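Last updated: Monday, 6:40 a.m.

Second day with the Torix. Odometer at 781 miles after the run out to Dandudham and back. Tire pressures checked cold and set to the door placard. The front left was 3 psi low again, so I will pull the wheel and look at the valve stem.

Payload test went ahead with bagged gravel over the rear axle. Steering stayed light but predictable. The rear leaf springs settle early and then firm up. Unladen, the back end skips on broken pavement above 45 mph.
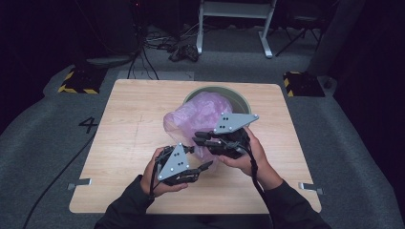

Tailgate latch still needs a second push on the right side. I loosened the striker, moved it inboard by one washer and retightened it. It now closes the first time when the bed is empty. Not yet tried with a load against it.

Liudmyla Kuzmenko called from Skillow about the tow wiring. The seven-pin socket is in stock, the brake controller is not. I told her to hold the socket. 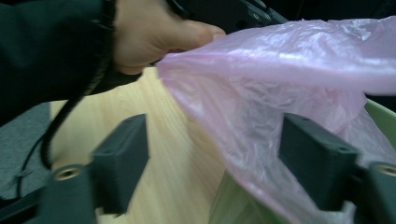 Bed liner from Bakalis fits at the wheel wells but stands proud at the front bulkhead. Trimming it means losing the drain channel. Will ask whether they cut a shorter one.

Fuel: 87 octane, filled to first click. Wheel nuts to re-torque tonight.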